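Home Projects Reports Funding Contact

Radura: progress report to the Preda Fund, period ending July

Dear Gheorghița,

Thank you for the kind note after our last report, and for letting us move the money set aside for printing over to testing. It has made a real difference to Valentin's working week, and he asked me to say so.

You will remember that when we last wrote, Radura could open a building model, show it floor by floor and let two people leave notes on it, so long as they didn't both try to save at once. Saving together now works. It took us a good deal longer than I promised (I believe I used the word "shortly", and I am sorry about that), as Bogdan had to take apart the way the program keeps track of who changed what. A joiner in Skolach can now move a door opening on his own copy while the architect is still working on the stairs, and both changes turn up in the shared model with a name and a time beside them. If they have both moved the same door, Radura asks them to choose.
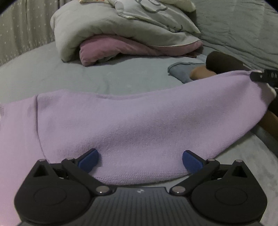 Folded lavender towel on the bed

The trial group has grown to 15 firms, most of them very small, and six of those use the program every working day. We had hoped for 20 by now. Two builders' merchants who were keen in the spring have gone quiet, and Costel is going to see them in person, which usually does more good than another email from me. The firms who have stayed with us are generous with their complaints. The commonest one is still that large models are slow to open on an older laptop. Costel's test model, a school with 200 rooms, used to be long enough in loading for him to make a pot of coffee, and he now has time only to find the cup, so we are getting somewhere, though I wouldn't want to call it finished.

Vurkska, the part that checks a model for mistakes before it goes out to site, is behind. It finds missing walls and doors that open into nothing very well. It is less good at roofs.
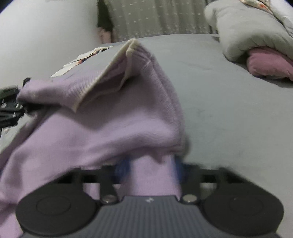 Roof edges have given Ovidiu more trouble than anything else this year. When a model comes in from another program, the edge of a sloping roof often arrives as a string of short pieces with tiny gaps between them, and Vurkska reports every gap as a fault, so the poor architect gets pages of warnings about a roof with nothing wrong with it. What we want is something like the pale trim on the knitted garment, which runs down from the peak to a sharp corner and can be followed by eye the whole way, with the ribbing keeping to the same slope alongside it. Ovidiu's new version joins the pieces up first and checks them afterwards, and it treats the gutter line as belonging to the edge. On simple pitched roofs it does nicely. Dormers still confuse it, and hipped roofs with a chimney near the ridge are best not mentioned in his hearing until he has had his lunch.

On money, we are within the budget for staff and slightly under on equipment. We have spent more than planned on storage, as firms keep every old version of every model and we hadn't the heart to tell them to stop. Bogdan would like to offer a simple archive, where anything untouched for six months is packed away and can be asked for again. I would be glad of your view before we put any time into it.

For the coming period we mean to finish the dormers, write the help pages in plain words, and get the archive to a first trial if you are happy with the idea. Valentin would also like to try Radura on a tablet out on site, with gloves on and rain on the screen, and I have told him he may as soon as the loading times come down again.

The spending table will follow separately once our bookkeeper has been through it. Do ring if anything is unclear; mornings before ten are best.

With warm regards from all of us,

Costel Manole's office, on behalf of the Radura team
Skolach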